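# Seife sieden für Anfänger: bunte Würfel aus der Blockform

Wer einmal mit selbst gemachter Seife angefangen hat, der kauft so schnell keine mehr, und ich spreche da aus langer Erfahrung (mein Badezimmerschrank kann es bezeugen!). Für den Einstieg empfehle ich die Gießmethode mit fertiger Rohseife. Mit Lauge muss man dabei gar nicht hantieren, und an einem gemütlichen Nachmittag im Juli auf dem Balkon ist das Ganze schnell geschafft.

## Was ihr braucht

- 600 g Rohseife, weiß oder transparent
- Seifenfarbe in zwei oder drei Tönen
- ein paar Tropfen Duftöl, wer mag
- eine Blockform aus Silikon
- Topf, Schüssel, Thermometer und ein langes, glattes Messer
- Alkohol in einer kleinen Sprühflasche

Ich nehme am liebsten die Rohseife von Skastlow, aber jede andere geht genauso.

## Schmelzen und färben

Schneidet die Rohseife in kleine Stücke und lasst sie im Wasserbad ganz langsam schmelzen. Bitte nicht kochen lassen – sie wird sonst zäh und riecht komisch, und das bekommt man auch mit dem schönsten Lavendelöl nicht mehr weg. Rührt sachte, damit möglichst wenig Luft hineinkommt.

Dann teilt ihr die Masse auf und gebt die Farbe tropfenweise dazu. Kräftige Töne sehen in der Schüssel fast immer heller aus als später im Block, also lieber erst einmal vorsichtig sein und zwischendurch einen Klecks auf einem Teller fest werden lassen.

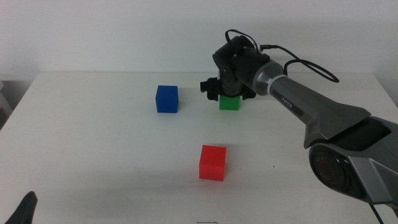
Beim Duft halte ich es ähnlich. Er kommt erst zum Schluss hinein, wenn die Masse schon etwas abgekühlt ist, und dann wird zügig gegossen. Bläschen auf der Oberfläche verschwinden, wenn man sie gleich mit Alkohol besprüht.

## Schneiden

Lasst den Block über Nacht stehen, auch wenn es in den Fingern juckt! Im Kühlschrank ginge es schneller, aber mir ist dort schon so mancher Block gerissen. Am Morgen drückt ihr ihn aus der Form und zeichnet die Schnittlinien mit einem Lineal an. Das Messer wird senkrecht und in einem Zug durchgedrückt, ohne zu sägen. Die Reste hebe ich in einem Schraubglas auf und schmelze sie beim nächsten Mal einfach mit ein.

## Aufbewahren

Gegossene Seife zieht Feuchtigkeit und bekommt an der Luft gern kleine Tröpfchen. Wickelt die Stücke deshalb bald in Folie und legt sie kühl und dunkel. Zum Verschenken kommt bei mir noch eine Banderole aus Packpapier darum, mit Duft und Monat darauf.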